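5. Setting up your novel project

This section is for the person who has already installed Gevier and has an account. If you did not do it yet, please go back to section 4. You need your text as one file, or as separate chapter files in one folder. Long fantasy novels with maps and word lists are also possible, see 5.3.

5.1 Create the project

1. Open Gevier and choose New Project from the start window.
2. Type the working title. You can change it later, and the folder name will stay the same as at the beginning.
3. Choose the form: Novel, Novella, Story Collection or Serial. Serial adds a page for the publishing schedule and cannot be changed back to Novel after the first chapter is published.
4. Choose where the project is saved. We advise a folder on your own disk.
5. Press Create. The left side now shows three empty parts: Manuscript, People, Places.

Note: The title may have up to 200 characters. A longer title is accepted in the window but it is shortened on the cover page.

5.2 Bring in your chapters

1. Click on Manuscript and choose Bring In Text.
2. Select your file or folder.
3. Tell the program how your chapters begin. Usually it is the word "Chapter" on its own line. If you use only a number or a small ornament, type it in the field Chapter Sign.
4. Press Preview. Scroll down the whole list and check that every chapter has its own line.
5. If two chapters are joined, click between them and press Split. If one chapter is divided in the wrong place, mark both lines and press Join.
6. Press Finish.

Caution: Do not close the program between step 5 and step 6. The splits are kept only in memory until you press Finish.
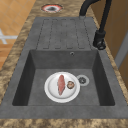
Sink with ribbed drainboard, marbled countertop.

5.3 People and places

Gevier can look for names in your text and make a card for each. It takes some 40 seconds for a novel of usual length.

1. Open People and press Find Names.
2. The program shows words which begin with a capital letter inside a sentence. Remove the ones that are not names. With invented languages there can be many of them.
3. For each name, choose Person, Place or Other. In our practice project, Olham is a ruined harbor and Hirnthorpe is the family that ruled it, so the first goes to Place and the second to Other.
4. If one person has several names, drag one card on the other. The card on which you drop becomes the main card.
5. Write at least one line about each main person. You will see this line when you hold the pointer on the name in your manuscript.

Note: Names with an apostrophe are sometimes found 2 times, with the apostrophe and without it. Drag the cards together as in step 4.

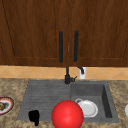

Sink below a wooden cabinet with black handles

5.4 Scene cards

A scene card tells who is seeing the events, where we are and what time of day it is. Scene cards are optional – many authors make them only at the second draft.

1. Put the cursor at the first word of the scene.
2. Choose Scene, then New Card.
3. Fill in Viewpoint. Only people from your People list can be chosen.
4. Fill in Place and Time. Time can be free text, for example "sunset" or "two days after the siege".
5. Press Save Card. A small mark appears in the margin.

To move a scene, drag its mark to another chapter. The text goes together with it. The order of the story time is not changed, so if you work with flashbacks, check the Timeline page after moving.

Caution: If you delete a card, the program asks "Card only or card and text?" Read this question slowly. The deleted text can be brought back only from a safety copy (section 6).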